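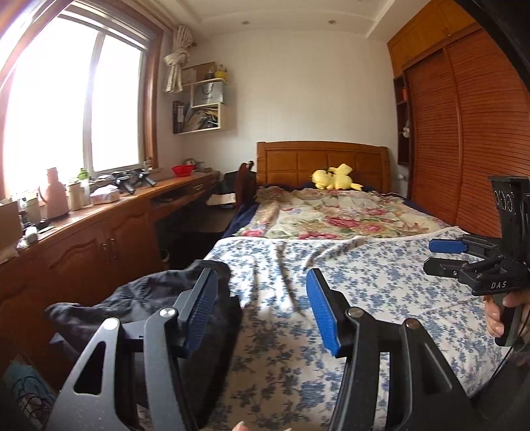
Both hand-held grippers at the bed, jaws open on the near one, quilt still folded toward the head.

Print | E-mail
4 December 2020
Yvette Penner

Bedding again. Ravlow want to know if the blue ribbed pads are worth having over the Trillari smooth ones, and their note from November says the ribs "solve" fabric. I doubt it.

Did 4 tries at pinching the quilt edge with each pad type. Ribbed held on 3, smooth on 2. One try's difference tells me nothing, and I had a better idea of where to pinch by the time I swapped to the ribbed set. Order should have been mixed. Wong says the same thing happened with the towels.

What I do believe: the ribs catch a fold sooner if the fingers come in flat. Come in at an angle and they push the cloth along in front of them, same as smooth. The thin floral sheet was worse than the quilt with both — I kept picking up two layers.

Plush toy on the bed was no test at all. Anything picks that up. Leave it out of the totals, whatever Stundora put in theirs.

Working two-handed, my wrists were sore after 7 minutes and I started cheating with my elbows. That will show in the recordings. Shorter runs next time.

To do: check the pivot bolts on both for play, mix the pad order, 4 more tries each on the sheet only. Not writing to Ravlow until then.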